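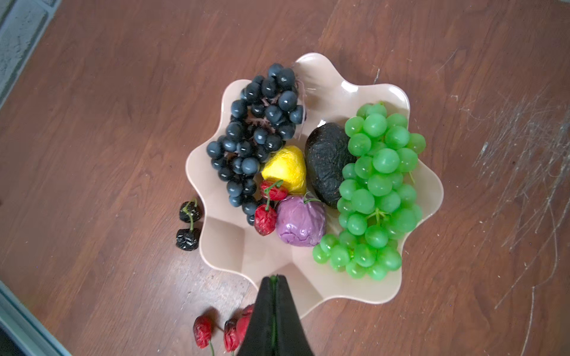 Figure 2. Fake fruit in a scallop-edged bowl, with two bunches of grapes, an avocado and a pair of dark cherries left on the table.

3.2 What goes in the bowl

I'll admit I had way too much fun with this part of the study. Dalva Honorato and I spent most of August arguing over fruit bowls, and the one in Figure 2 is close to what we settled on for the Neldale homes. We wanted people to tell us whether a bowl looked "lived with" or "put out for guests," so the fruit had to be artificial (real plums don't last through 33 home visits!) and the mix had to stay fairly plain.

Grapes did most of the talking. Put dark ones on one side and green ones on the other and people read the bowl as arranged, even with the small stuff dropped in any old way – lemon, strawberries, whatever. Of the 111 people we asked, some 10 brought up the cherries outside the bowl before anything in it, and they nearly all wanted to put them back. Neville Whiteley thinks that's a tidying habit. I think it's more about the edge, because a wavy rim like this one makes a pretty strong line between in and out. We come back to that in Section 4, with the plain-rimmed bowls.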